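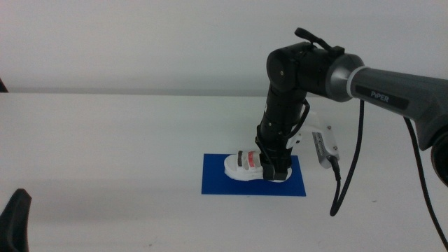

Asunto: Re: [salix-lab] Parada con la pinza sobre el zapato

El 14:20, Ásgeirsdóttir escribió:

> Se ha repetido la parada en la tarea del zapato y la lámina azul. El brazo baja, la pinza queda sobre el talón y el supervisor corta por timeout. Al rearmar, Nevside reenvía la última consigna y el brazo se mueve sin confirmación del operador. ¿Es el cable de la muñeca o es software?

Es software. He revisado el registro completo: 126 ciclos, 2 paradas, ninguna con errores de bus. El cable queda descartado por ahora, aunque conviene vigilar el bucle junto a la muñeca.

La causa está en la cola de Nevside. El timeout detiene la ejecución, pero no vacía las consignas pendientes – al rearmar se ejecuta la más antigua. Con una mano cerca de la lámina, eso es un riesgo de atrapamiento.
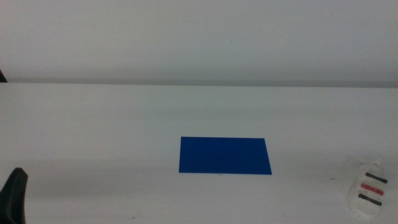 **Hrefna Zoëga**

Hasta que haya parche:

- Reiniciar Nevside antes de cada rearme.
- No recolocar el zapato con los motores habilitados.
- Velocidad limitada al 20 %.

El parche vacía la cola en `on_fault()` y exige una pose nueva. Falta probarlo con Flurnlow activo, que publica a 60 Hz y podría rellenarla antes del rearme. Si alguien conserva registros de paradas anteriores, que los suba a la carpeta de Salix sin recortar.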